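Search tickets Search Clear

Ticket: Soft-close drawer sticks halfway, Kollwood chest
Opened 20/02/2023 by Melquiades Escobedo – Status: Closed

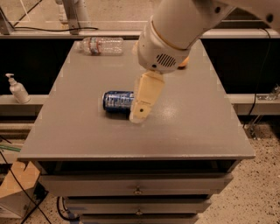 The second drawer down on my Kollwood chest stops at the halfway point and has to be pushed hard to go the rest of the way. I bought it through Jinmont in August and it worked fine until I moved it to the other side of the room. The other drawers close normally. I first thought the top had bowed, so I laid a marble up there and it stayed put wherever I set it down. A straightedge across the top showed no gap either. I have already taken the drawer out, wiped the runners and put it back. No change. The runners are stamped Emico.

Reply from Cirilo Chávez, Sisodia Parts Desk

Thanks for the details. A marble that stays put doesn't tell us much, as a small twist in the case won't always get one moving. Please do the following and report back.

Empty the drawer. Pull it out fully and press both release levers. Measure the case opening from side to side at the front and again at the back, and send me both numbers. Check whether the back panel is still seated in its groove along the bottom. Don't oil the runners. They are ball bearing and come greased.

Reply from Melquiades Escobedo

Front opening is 500 mm. Back opening is 3 mm less. The back panel had come out of the groove at the lower left, and two of the small nails were loose. I dragged the chest across the carpet when I moved it – probably did it then.

Reply from Cirilo Chávez

That would do it. The case has gone narrow at the back and the left runner is pinching. Stand the chest on a hard floor, push the panel back into the groove and measure corner to corner both ways. When the two diagonals match, replace the loose nails with 17 mm screws. Then loosen the rear screw on the left runner by half a turn, close the drawer slowly, open it again and tighten.

Reply from Melquiades Escobedo

Diagonals were off and are now the same. Screws are in. The drawer closes by itself from halfway, but there is a faint click near the end.

Reply from Cirilo Chávez

The click is the damper catching and is normal on this runner. If it gets louder, reopen the ticket and I'll send a left runner. Closing for now.

2 people found this helpful – 0 shares

Related tickets
Drawer front not level after assembly
Emico runner release lever broken
Back panel too short for groove
Replacement feet for Kollwood chest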